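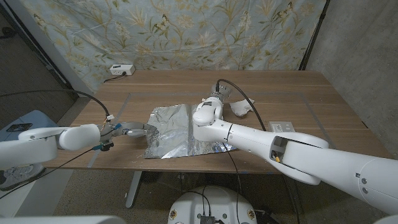
双臂作业台：左夹爪碰着铝箔左侧，右夹爪悬在另一侧上方。

双臂台面作业规矩（软薄物料篇）

更新：4/26/23

铝箔是很好的老师，脾气也大。它不会像木块那样老老实实待着，夹爪多使一分力，它就多一道褶，而且记仇。以下几条是我们在Skelska带新人时用的，三月改过一轮，旧版请自行忘掉。

一、先认边界。台面上用细胶带贴出的长方形就是作业区。物料放在框内，两只夹爪的目标点也设在框内。胶带翘了就重贴，别靠“我记得大概在那儿”。

二、理线。插排放在台面靠后的位置，电源线往侧边走，不要横穿作业区。手臂上的线要留出弧度，开工前让每个关节空走一遍，看着线走，别看手机。手机请放到台子外面去。

三、一只手先到，另一只手等着。左臂接触箔边时，右臂停在上方待命，等左臂报到位再下降。两只手同时往下扑，看着很有干劲，结果通常是一个银色的团子。

四、降速。接触阶段的速度档位设为3，抬起之后才许往上调。嫌慢的同事可以去翻Plurau那批记录，177次试抓，撕破的有14次，全在高速档。

五、无关物品。纸巾、小盒子之类，如果不是任务的一部分，开始录制前拿走；如果是，写进任务单，写明放在哪一侧。“一直都在那儿”不算任务说明。

六、急停。操作员伸手就能按到，按之前不必请示。按完在Nosine表格里填原因，“感觉不对”可以填，空着不行。

七、换箔。皱到夹爪找不着边，就换一张。用手抹平再录也可以，但要注明，否则后面看数据的人会以为机器突然长进了。

收工时两臂回到初始位，断电，再收物料。顺序不要反，上次反过来的那位，后来负责重贴了一个星期的胶带。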